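Track Limits Should Be Judged by Sensors

Begoña Mateos
January 16, 2020

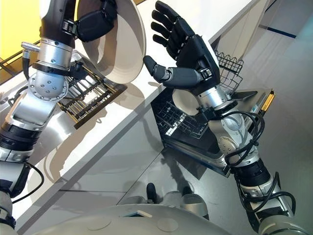 Track limits in junior single-seaters are still policed by people watching monitors, and the results are uneven. At the Griston round in October, race control reviewed 594 reported breaches and deleted lap times for fewer than 100 of them. Drivers were told afterward that the rest were unclear. A rule applied that way has no fixed meaning. The edge of a circuit is a simple geometric boundary, far easier to define than the rim of a large white plate held at a tilt in a black gripper, and a car crosses it or does not.

The usual objection is cost. Truvness quotes 4,000 euros per corner for buried loops, and most circuits have no more than 20 corners, few of which need coverage. Spread over several seasons, that is less than teams spend on protests.

Yoshinori Arai, who engineers for the Mandomero team, argues that loops misread cars on bumpy curbs. He has a point about the older units. The fix is to place the loop one tire width beyond the white line and accept a small, known margin — the same for every car.

Stewards would still rule on cars forced wide, and on whether a driver gained a lasting advantage. Those are matters of judgment. The position of four wheels is a measurement, and the series should start treating it as one before the opening round at Furtună.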